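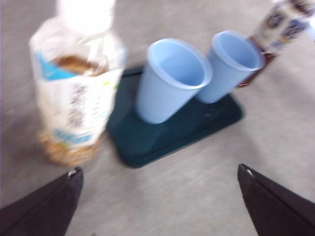
About Tangate

Hi, and thanks for stopping by! I run Tangate, a little drinks service for offices, workshops and anyone else who gets thirsty around three in the afternoon. I started it in July with a borrowed hand truck and way too many opinions about iced tea (I still have the opinions).

What we bring

Bottled drinks, mostly tea, plus the stuff that goes with them. That means disposable cups, usually the light blue ones, and a green tray to stand them on so you can carry a round over to your friends without making three trips. People ask about the trays more than the tea! I got them from Sayegh, a restaurant supply place two doors down from our storage unit, and the raised rim saves me a lot of mopping.

We look after 16 break rooms right now and we keep 246 different drinks on the list. Last year we dropped off 2,677 bottles, and I carried a good share of those up the stairs at the Trurkus building myself, where the elevator has been "getting fixed" for as long as I've known it.

How I pick the drinks

I taste everything. Some folks like a light golden tea, some want it so dark it looks almost black in the bottle, and I try to bring both. If a drink is too sweet for me I'll still stock it when enough of you ask (you know who you are, third floor). Plain clear bottles with a white label are fine by me, I'd much sooner see what I'm pouring.

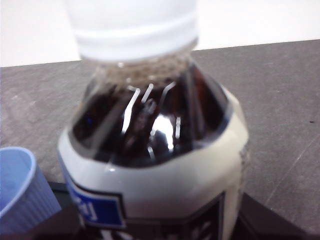

One of our regulars wrote in to say that the dark ones are the only reason she shows up to the Monthly budget meeting, and could we please send more cups next time, as people keep losing theirs. Sure can! I've put an extra sleeve on that order.

Want to try us out? Send a note through the contact form, tell me how many people you have and whether there's a fridge, and I'll bring a mixed box by.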